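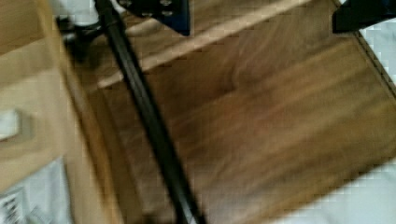 Wood grain on a wooden panel, with the dark bar across it.

14 shares · 6 comments

Countertop Bread Drawer: Frequently Asked Questions

These are the questions we get most often about the Wetar countertop drawer unit, which Jutuvico sells as a bread drawer. Most of the answers apply to any small wooden drawer kept on a kitchen counter.

Will bread stay fresh in a wooden drawer?

It will keep for a normal length of time. A closed drawer protects bread from light and slows down drying, but it isn't airtight. A crusty loaf does best in paper or with no wrapping at all, and should be eaten within 2 days. Sliced sandwich bread, rolls and bagels should stay in their plastic bag with the end twisted shut.

Bread that you won't finish in time should go in the freezer. We don't recommend the refrigerator, where bread goes stale faster than it does at room temperature.

Do I need to line the drawer?

No. Some people put down a sheet of parchment or a cotton towel so crumbs are easier to lift out. If you use a towel, change it when you clean the drawer. Don't use adhesive shelf paper. It traps moisture against the wood and the glue is hard to remove.

How much room should I leave in front of it?

Leave enough counter in front for the drawer to open with the handle clear of everything else. The drawer front on the Wetar is 18 inches wide, and the long bar handle stands out from it, so the unit needs more depth than you might expect from the box alone. Open the drawer and measure from the wall to the outside of the bar.

Can I put things on top?

Yes. The top is flat and will take a plate of fruit, a few cans or a small stack of bowls. Keep the weight toward the back if you can. A heavy load at the front edge can make the unit tip a little when the drawer is pulled out to its stop.

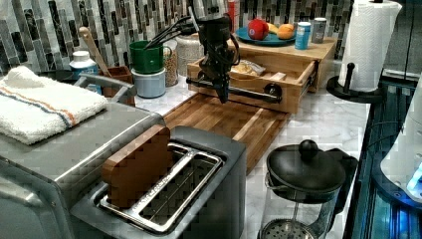 Fruit is fine on top, but check it every day or so. Bananas and apples give off ethylene gas as they ripen and will speed up whatever is sitting next to them. If your oranges and apples are going soft too early, move the bananas to their own hook or bowl. Put a plate under the fruit as well. A piece that has gone bad will leak, and fruit juice stains light wood quickly.

Can it sit beside a toaster or toaster oven?

Yes, with a gap. Follow the clearance given in the manual for your toaster oven, and don't push the drawer unit up against the side of it. Repeated heat dries out the wood and can open up the joints. Heat also makes condensation inside a bread bag, and that leads to mold. If counter space is tight, put the mug, the jars or the utensil crock next to the oven and keep the bread at the other end.

How do I clean up crumbs?

Take everything out, pull the drawer all the way open and use a dry pastry brush or the small nozzle of a vacuum. Get into the back corners. Then wipe the inside with a cloth that has been wrung out well, and leave the drawer open until the wood is dry. Once a week is enough for most households.

What should I do if I find mold?

Throw out the bread, including any that looks clean but was in the same bag. Wipe the drawer with plain white vinegar, leave it open overnight and check it in the morning. If a dark mark stays in the wood, sand it lightly with fine paper and oil the spot.

What oil should I use?

Food-grade mineral oil. We use the Plomside board oil, but any brand sold for cutting boards will do. Put on a thin coat, wait 90 minutes, and wipe off what hasn't soaked in. Olive oil and other cooking oils turn rancid and will make the drawer smell.

Do the jars of grains and beans need to go in a drawer too?

No. Dry goods in a glass jar with a tight lid are fine on the counter as long as they are out of direct sun. Keep flour and brown rice somewhere cooler if your kitchen gets hot.

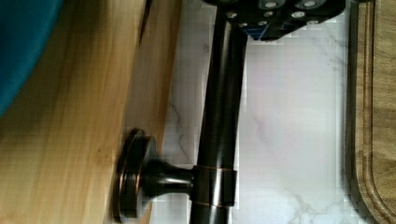 The handle is loose. How do I tighten it?

Hold the bar level with one hand and tighten the screws from inside the drawer front, a little on each side in turn. Don't use a power driver. If a screw keeps turning without getting tight, the hole has worn. Take the screw out, put a wooden toothpick and a drop of wood glue in the hole, snap the toothpick off flush and let it set overnight before putting the screw back.

Can I change the handle for a different one?

Yes, if the screw holes are the same distance apart. Measure from the center of one hole to the center of the other. Bachmann bar handles in the matching size fit without drilling. Keep the old screws, as new ones are sometimes too long for a thin drawer front.

The finish is wearing off the handle. Is that normal?

Dark metal finishes often lighten at the edges and wherever hands touch them most. Wipe the handle with a soft damp cloth and dry it. Metal polish will take more of the finish off – use soap and water only.

6 comments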